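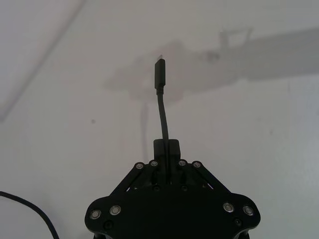 Search this site Go

Bench Skills, Unit 4: Cables and Connectors
Instructor: Greer Sutherland
Room: Bagheri Annex, lower level

Bring a pen and the parts sheet from Unit 3. The reading in the Brevotard packet goes with these notes and is due before the lab.

Parts of a cable end

The words below are used in the lab and on the quiz.

Plug: the end that goes in. The part it goes into is the receptacle. "Connector" covers both, so use it when you mean either one.

Shell: the metal sleeve around the contacts on many plugs. It guides the plug into the receptacle and is often tied to the cable shield.

Housing: the molded body you hold. On a slim plug the housing may be hardly wider than the shell, and it can be hard to grip in a tight spot.

Strain relief: the narrower section where the cable leaves the housing. It is usually ribbed or slotted so that it bends gradually. Without it, all the bending happens at one point and the conductors break there.

Jacket: the outer covering of the cable. A jacket tells you very little about what is inside. Two black cables of the same thickness may have different conductors, and one of them may carry power only.

Handling

1. Hold the housing when you plug in and when you unplug. Do not pull on the cable.
2. Line the plug up straight before you push. If it stops, take it out and look at it. Check the orientation and check for lint.
3. Leave some slack at both ends. A cable that is tight at the connector will work loose or wear out.
4. Do not bend the cable right behind the strain relief. For the thin cables in our bins, the smallest loop you should make is the width of your fist.
5. Do not wrap cables around your hand and elbow. Use the over-under coil from Unit 2 and close it with a hook-and-loop tie. Zip ties are for permanent runs only.

Inspection

Look at the plug end first. The shell should be round or square according to its type, with no flat spots and no spread seam. Look inside for bent contacts or a dark mark. Then run the cable through your fingers from one end to the other and feel for lumps, flat places and cuts. Finish at the strain relief on each end. If the jacket has pulled out of the housing and you can see the inner wires, tag the cable red and put it in the Bandov bin. We do not tape these.

A cable can pass inspection and still be bad. Continuity comes next, using the Hekov tester on the side bench. Move the cable gently near each connector while you watch the lights. A light that flickers is a fail.

Wear

Every connector is rated for a number of mating cycles, meaning one insertion and one removal. For the exercise, use these values:

Connector A: 500 cycles
Connector B: 2,000 cycles

Exercise 4.1. A shared bench cable is plugged in and removed 40 times a week. In how many weeks does it reach its rating with Connector A? With Connector B? Show your work.

Exercise 4.2. You have a 300 mm cable and the two ports are 290 mm apart. Explain in two or three sentences why this is a poor choice, and name a better one from the parts sheet.

Lab

Work in pairs. Each pair takes one bag of mixed cables. Sort by connector type, inspect, test, and fill in the log. Cameron Tennant will sign logs at the side bench until 4:30 p.m. Put the bags back in the gray drawer with the ties on.

This site uses cookies to remember your settings. Accept Manage choices

Comments (3)

dlw: Is 4.1 supposed to come out even? I get 12.5 for Connector A.

G. Sutherland: Yes, 12.5 is fine. Write it that way, no rounding.

marnie_k: The link to the Unit 3 parts sheet gives me the old version with no lengths on it. Is there a newer one in the packet?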